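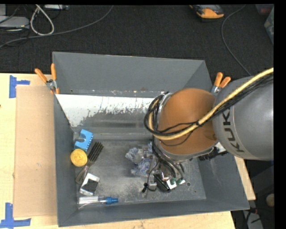 Keep the Scuffed Bin

By Macario Valdovinos

13 Aug 2024

Most of the storage advice I read starts with buying something. You get a set of matching clear boxes with lids that snap on all four sides, you get a label maker, and you spend a weekend moving things from one container to another. I have done this twice and I don't plan to do it again. My opinion is that a big, open, gray bin with a beat-up floor is better storage for odd parts than anything sold as an organizer, and that people throw these bins out far too early.

Look at the inside of the gray one at the top of the page. There is a wide white strip under the far wall with a ragged, flaked edge, and the floor has whitish smears across the middle. A lot of people would see that and start shopping. I see a bin with walls and a floor, big enough to reach into, and a bright blue plastic piece and a round yellow object that you can spot right away against the gray. For a parts bin, that covers most of what I ask.

Color is the first thing I would argue about. Clear boxes are supposed to let you see what you have. In practice you see the side of a pile through plastic that gets cloudy after a year or two. A white bin is better, but white shows glare under a shop light, and small pale parts disappear in it. Gray is dull and I have come to think dull is correct. Blue shows up on it, and so does yellow. Dark screws are harder, I admit, and I keep those in a coffee can.

The second thing is the lid. I helped set up the parts room at Tilar, a repair shop in Vernomthorpe where people bring in toys, lamps, fans and small kitchen appliances. We started with lidded boxes, 15 of them on a steel rack. Within a month there was a stack of lids behind the door. People had one hand full when they came in to put something away, and a lid takes two hands. So the part went on top of the lid, and then another part went on top of that one. Berenice Zamudio, who ran the bench at the time, finally took all the lids home and the room got neater that same week.

She and I still disagree about sorting. Her view is that an open bin is only good if everything in it belongs to the same family – gears with gears, knobs with knobs – and that a mixed bin is a trash can with better manners. I don't go that far. There is always a set of objects that don't have a family. A plastic piece with teeth along one edge and a curve cut out of the other side might be half of something, or a guard, or a toy part. You could spend ten minutes deciding what to call it. Or you could put it in the mixed bin, near a corner, and go back to work.

What I do agree with is that a mixed bin should be shallow in practice, even if the walls are high. One layer. Once things are lying on other things, you are digging, and digging is how small parts get scratched and lost. When the floor of the bin is covered, it is time to go through it. At my own bench that happens in December, when it is too cold in the garage to do real work anyway. I bring the bin into the kitchen, put it on the table, and take everything out. Anything I can't imagine a use for goes. Last time I kept 9 pieces, and one of them was the battery door I had been looking for since spring.

The table matters too, more than I used to think. For years I kept bins on the floor under the bench and bent down to them. My back decided that question for me. A bin on a wooden tabletop puts the floor of it at a height where your hand just drops in, and the wood is a little forgiving when you set something heavy next to it. Zhuoran Ye, who sews, has the same setup for zippers and webbing and says a bin at table height gets used while a bin on a shelf gets visited. I would add that it gets cleaned more often, for the simple reason that you have to look at it.

Now the wear. I had a long back-and-forth about this with Uriel Cisneros, who manages a stockroom for Xolalpa and replaces bins on a schedule. His case is that a flaking bin sheds bits into whatever you store, and that a worn floor makes everything in the place look neglected. On the first point he is right if you store anything that has to stay clean. Don't put bearings in a bin that flakes, and don't put food things in one at all. Scrape off what is loose, wipe it out, and see if it keeps coming. If it does, that bin gets lumber scraps.

On the second point I think he is wrong. Scuffs are what happens when people put things in and take things out. The bins in my garage that still look new are the ones holding stuff I never touch – 3 of them, and I couldn't tell you the full contents of any. If I were going to get rid of bins I would start there and leave the scratched ones alone.

There are times to give up on one. A crack that runs through a bottom corner will keep going. A rim that has split will catch your sleeve or your skin. If the floor bows when you lift it, everything slides to the middle and you have a bowl. Those are real faults. Discoloration isn't one, and neither is an old strip of something stuck to the inside that never came off all the way.

I was offered a set of Kikuvus drawers last year, free, in good shape. They had dividers. I took them, used them for 2 weeks, and passed them on to a neighbor with a lot of fishing tackle. He likes them. The parts went back in the gray bin, in one layer, with the mystery pieces along the left side where I can find them.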